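Home Diary Older entries Contact

10/14/21

In at six. Efraín had already opened up and put the lights on in the cell room. We are into the second week of having the arm on the sorting table, and I said I would keep writing this up for as long as it felt new, so I will carry on for a bit.

For anyone who hasn't read back, I work on returns at Brellgate. Kitchen and garden things come back from customers, we look them over, and they go to resale, repair or scrap. Until May all of it was done by hand on four benches. Then Rengifo, who own the building and most of what is in it, bought one arm on trial and put it in the white room at the end. The benches are still there but two of them now hold boxes.

My job has changed more than I expected. I used to pick up each piece, turn it round, feel for chips and decide. Now the arm does the lifting and moving and I watch a screen and say yes or no when it asks. It asks less than it did. Last week it stopped me 29 times in one shift, which I know because the Kurnum software prints it on the sheet at the end whether you want it or not. Today's sheet said 20. Maritza thinks that once it gets down to a handful they will want one person on two arms. She may be right. She has been on returns longer than any of us and she saw the same thing with the labelling.

This morning was dark round pieces, a whole cage of them. They are awkward because they are smooth and the arm doesn't like smooth. I put them out on the table and stood at the screen with my tea outside the door, as we are not meant to bring it in.

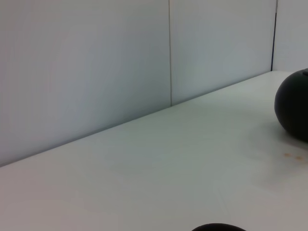 The table from the wrist camera, with the two brown spots near the bigger piece.

I noticed the spots on the screen before I saw them on the table. Small, orange-brown, close together. It could be rust or it could be something from the cage. On the old bench I would have wiped them off without thinking. Now I have to pause the arm, wait for the light, open the panel, wipe, shut the panel and start it again, and the pause goes on the sheet under my name. So there is a small pull towards leaving things alone, and I don't much like that. I told Efraín and he said put it in the book, so I put it in the book.

The hands are better, I will say that. By the end of a heavy shift my wrists used to ache all the way home and I haven't had that since the trial began. Efraín's back is better as well. What I miss is the talking. With four of us at the benches you could chat the whole morning and the work still got done. In the cell room you are on your own with the screen, and the others are on the far side of the door.

Maritza asked the manager at dinner what happens when the trial ends. He said nothing has been decided and that the people from Lindex would be in to look at the figures. The site did 774 pieces yesterday, which he seemed pleased with. Maritza asked whether that was more than four people at the benches. He said he would have to check.

After dinner I did 2 hours on the old bench, as there was a batch of chipped lids the arm can't be trusted with yet. I was slower than I used to be. I had to look at some of them twice.

Home by three. Need to ask Efraín about swapping my late shift, and take my other boots in.

Last updated: the evening of the same day

Contact me | Copyright of the author | Back to top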